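Suture practice at home: what are you all using for pads?
Skills & Practice > General
16 July 2024
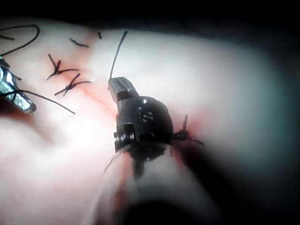
furville_knots wrote:
So I finally got serious about hand ties this month and I am having way too much fun! Fifteen minutes after dinner, every night, one podcast episode. My two-handed knots went from embarrassing to pretty decent. Now my silicone pad is shredded along the middle and I need a new one. What do you like? Budget is small, I'm a second-year vet tech student.

Torres173 wrote:
Welcome to the club! Pig's feet from the grocery store, hands down. Real skin, real drag on the needle, and they cost next to nothing. Freeze a batch, thaw one overnight in the fridge. You'll feel the difference on the very first bite.

skendard wrote:
Have to disagree with Torres on this one. Pig's feet are great for a weekend, but for daily practice? The smell, the cleanup, the roommates... I'd stick with silicone and just rotate it so you aren't always cutting the same spot. I got up to 10 weeks out of my last one.

Torres173 wrote:
Ten weeks, sure, but silicone tears if you pull even a little sideways, and then you start babying it. That's a bad habit to bring to living tissue.

skendard wrote:
Or it teaches you to follow the curve of the needle! If it's tearing, that's feedback. I love that about it.

pirow_b wrote:
Banana people, where are you?? Seriously, try closing a banana peel without ripping it. Cheap, and so good for a light touch. For knots alone you don't need a pad at all, just shoelace around a drawer handle. I did that for all of August last year and my speed doubled.

furville_knots wrote:
Love all of this! Shoelace tonight, bananas tomorrow, and I'll ask my roommate about the pig's feet (wish me luck). Does anybody buy expired suture, or do you just use thread?

Torres173 wrote:
Expired, every time. Ask your clinic, ours keeps a box of it by the sink.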